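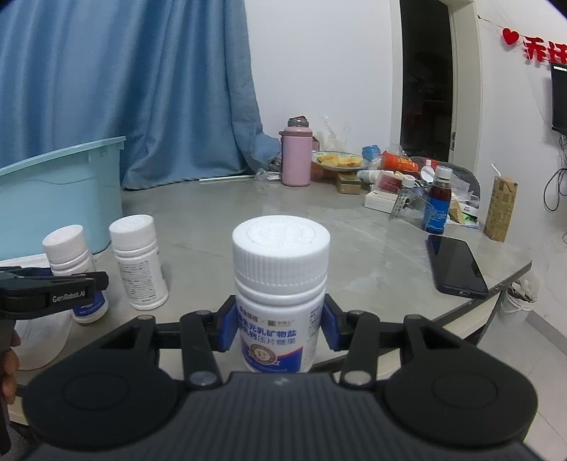
May 6, 2020

What a good day! I got the new gripper in my hand before the coffee was even finished and didn't really put it down until my wrist complained. Bottles all morning. The white supplement ones are my favorites so far, tall enough to get both pads on well under the cap, and there's that lovely moment when the two blue pads meet the sides and the whole thing feels like one piece in your hand.

I'd been so sure the old Trumeo would win. I know every rattle in it, and I have 2,688 grabs logged with it, so of course it feels like home. But the squeeze on the new one is so even! Both fingers come in together and I don't have to chase the bottle sideways the way I do with the Trumeo (I've been doing that little chase for so long I'd stopped noticing I did it).

Tolera Lencho took the second gripper and we went at the same set, 100 grabs each, taking turns calling out slips. I had 14. Tolera had fewer and was very gracious, which I'll pay back tomorrow. Most of mine came early, when I was still closing too high, near the neck, where there's less to hold. Once I dropped down to the label I hardly lost any. Must write that into the Sturlow notes before I forget it.

Things I want to try next:
the thermos, if it isn't too fat for the opening
the phone, flat on the table (I have no idea how to come at it)
caps only, no bottle

We argued happily about the pads over lunch. Tolera thinks a softer set would do better on anything with ridges. I think these are fine and it's the angle of the hand that matters, and we both have exactly one morning of proof. Sârbu has promised to send softer ones, so we'll find out who buys the noodles.

The afternoon was slower. I rewatched 79 clips and kept wanting to stop and go do it again instead of taking notes. You can see so much in the thumb timing! I close early when I'm excited, every time, and then I have to open and start over.

My palm is sore just below the little finger. Tape tomorrow, maybe, or hold it lower down. Lurudgate want our pick by September and I'd give them mine tonight if they called. Tolera says finish the caps first. Fine, caps first. Charge both batteries before bed.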